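Drosholm Public Bath: progress report to the Scanlon Fund

We're thrilled with how this winter has gone — the towel loan program is running at both sites!
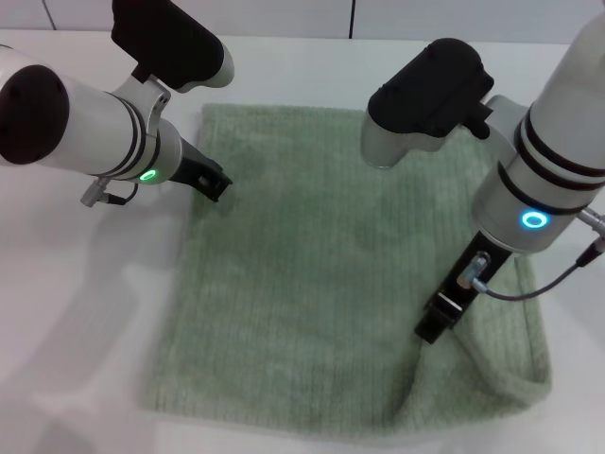
2 min read

Brekau now lends 100 towels, and swimmers love them. Tedum opened its desk in August and is already asking for more.

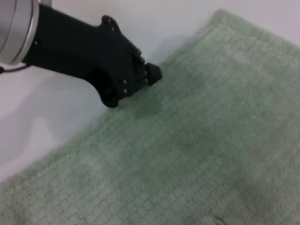 The new lockers are in too, all but 5, and the last of those should be ready before the school swim meet.

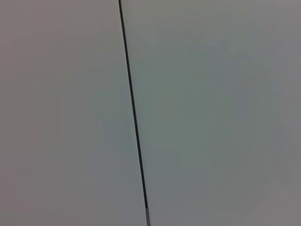
A thin dark line on pale gray.

Next up: longer evening hours at Tedum.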